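Orna Opens Cholera Treatment Site in Petine as Rains Approach

PETINE, April — The relief agency Orna has opened a 22-bed cholera treatment site on the grounds of the Petine district clinic and has begun sending household water kits to villages along the Kartha River.

District health staff have recorded 594 cases of acute watery diarrhea since the first wells flooded. Most of the patients are from lower Kartha, where families draw drinking water from shallow wells close to pit latrines. The clinic in Petine had been treating patients in a hallway until the new site opened.

"Cholera can kill an adult in hours, and it can be treated with clean water, salts and sugar if people get to us," said Tsehay Lencho, Orna's emergency health coordinator. "We need oral rehydration points within walking distance of every village before the heavy rain closes the Jelik road."

The first shipment holds 1,000 water kits, each with a covered bucket, a tap, soap and chlorine tablets. A second shipment of 1,000 is in the warehouse at Jelik and will move as soon as trucks are available. Health workers are going door to door to show families how to treat water and mix rehydration salts.

Orna is asking donors to cover three further months of staffing, fuel and intravenous fluids. The agency is also calling on the district to repair the Petine pumping station, which has run only part of each day since last year.

"The tents are a stopgap," said Adalberto Leite, who leads Orna's water and sanitation work. "Lower Kartha has had three outbreaks in five years — the same wells each time."

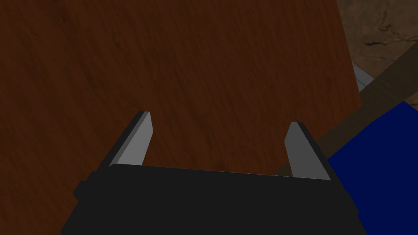
Waste handling will follow the same rules at all rehydration points. Soiled dressings and used tubing are never picked up by hand. Staff use long tongs, opened before they reach the item, with the two tips held well apart like the gray fingers on the black gripper. Tongs go into chlorine solution after each round, and bins are emptied at 6 a.m. and 6 p.m. Clinics that want the written procedure can request it from Orna's Petine office.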